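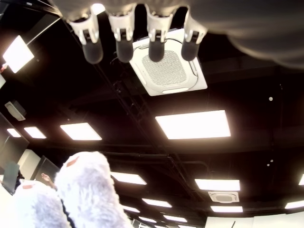

Photo: Zulmira Neves / Kestlow

Have you ever tried to high-five a robot? I have! Last month I went to the open day at Nitedow, a workshop where people build robot hands, and I got to ask as many nosy questions as I liked.

My guide was Byung-chul Heo. He has worked on robot hands for 11 years, and he says he still drops his own toast.

First, look at the fingers. Each one is made of white pieces joined together, with small dark hinges, and it ends in a rounded dark gray tip. Now bend your own finger slowly. Feel how it folds in a few places? Those are your joints. A robot finger needs joints too, or it would be about as useful as a fork (try picking up a grape with a fork without poking it!).

So what makes the fingers bend? You have muscles and stringy parts called tendons. Robots use motors, and a computer tells the motors how far to turn.

The hardest part is squeezing just enough. Squeeze an egg too much and, well, yuck. Squeeze too little and it lands on your shoe. You know how hard to hold things because your skin is full of tiny feelers. Some robots have sensors in their fingertips that do a similar job. Byung-chul told me his team ran one gripping test 200 times before they were happy with it. I would have stopped for a snack by then.

I also asked if a robot hand gets tired. It doesn't, but its parts can wear out, a bit like the brakes on your bike.

Want to try something at home? Put on a pair of thick winter gloves and pick up a coin from the table. Then try it with bare hands. With the gloves on you can't feel much, so your eyes have to help out. Lots of robots use cameras in the same way, to see where their fingers are going.

Nitedow opens its doors again in September. Bring a grown-up, and bring questions!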